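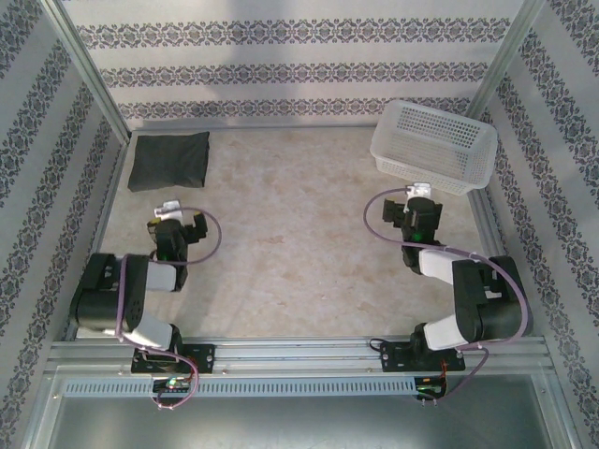
Abb. 3a. Beiger Boden mit Marmormuster.

Suche im Heft Suchbegriff eingeben Los

3.2 Muster, die etwas anderes sein wollen

Mit den Böden habe ich angefangen, weil ich dachte, die gehen schnell. Von wegen! In den 16 Haushalten, die ich im Juli besucht habe, wurde kaum über etwas so gern geredet wie über Marmor, der keiner ist. »Marmoriert« heißt im Alltag offenbar alles, was hell ist und ein paar Schlieren hat. Der Katalog von Paveo macht es kaum besser, dort läuft dasselbe Dekor einmal unter Stein und einmal unter Natur. Ich bleibe deshalb beim Wort »Marmormuster« und lasse das Material offen.

Bei den Wänden wird es verwickelter. Damast war einmal ein Gewebe, und auf Papier ist davon nur die Zeichnung übrig — die aber hält sich hartnäckig. Im Musterarchiv von Jultine habe ich bis zu 600 Blätter durchgesehen (mein Rücken weiß es noch), und die Bänder, in denen sich das Ornament waagerecht wiederholt, fand ich am schwierigsten zu datieren.

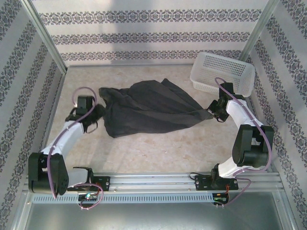
Abb. 3b. Weiße Tapete, Damastornament in dunklen graublauen Bändern.

Gefragt, woran sie solche Wände erinnern, nannten zehn Befragte zuerst einen Stoff, meistens Vorhänge. Das hat mich gefreut, denn so kam ich doch noch zu den Textilien, die ich eigentlich streichen wollte. Stoff lässt sich auf Papier ja ganz gut andeuten, aber eine Falte, in der sich das Licht ändert, bekommt der Druck nur schwer hin.
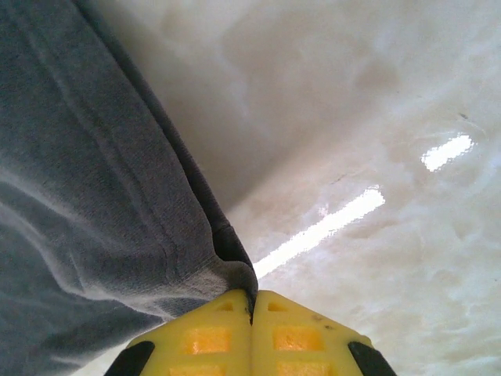

Abb. 3c. Graublau melierter Stoff mit feinen Rippen, in Falten.

Auf die Farbnamen komme ich in 3.3 zurück.

Verwandte Beiträge
Linoleum und Erinnerung
Die Musterbücher von Lefèvre
Stesteo: Vorhänge im Mietshaus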